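2021年1月13日
訪問先:Mendonça社 缶詰工場(見学時間は午前の部)

受付で名札と靴カバーを受け取り、会議室で会社の説明を聞いた。案内は品質担当のSilvana Assunçãoさん。主力はFlumineという小型缶のシリーズで、この工場では1日に3000缶を詰めている。見学者は通常一度に6人までだが、この日は私とKaja Sproģisさんの2人だけだった。

## 充填室

充填室はガラス越しの見学になる。音が大きく、説明はほとんど聞き取れなかったので、後で廊下に出てから聞き直した。詰める前の缶は洗浄機を通り、逆さのまま乾燥区間を抜けてくる。1箱は100缶入りで、箱詰めは今も手作業だという。

## 検査室のふた

今回いちばん時間をとったのが検査室だった。小型缶のふたを真上から見ると、金色と銀色の中間のような光り方をする。縁の内側は同心円状に段がついていて、中央が一段低い。プルタブは金色で、銀色の丸いリベットで留めてある。
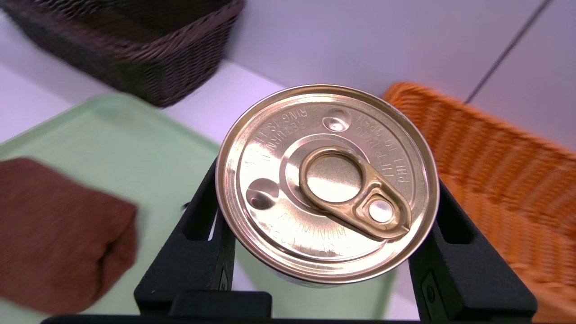 ### 刻印

ふたの外周には浮き出し文字が入っている。「PULL TO OPEN」と「ALUMINIUM」は読めた。「RETURN」「RING」の語もあるが、光の加減で読みにくい文字もある。外周の平らな部分には小さな丸いくぼみもあった。Silvanaさんによると、刻印の深さは金型の摩耗で少しずつ変わるため、5月に金型をまとめて交換するそうだ。

### 開缶試験

試験機はJedura社製で、タブを引き起こす力を記録する。1ロットから8缶を抜き取り、結果は紙の台帳にも書き写す。Kajaさんが台帳を見せてほしいと頼んだところ、昨年分の1冊を開いてくれた。189ページあり、字は3人分くらい混ざっていた。

## 売店とその他

出口の売店ではFlumineの詰め合わせを800円で買った。支払いは現金のみ。倉庫の見学は棚の入れ替え中で中止になり、その分、質疑の時間が長くなった。ふたの仕入れ先はLurkexという会社で、そちらは見学を受け付けていないとのこと。

靴カバーは出口の箱に返す。駐車場は工場の裏手にあり、正門からは入れない。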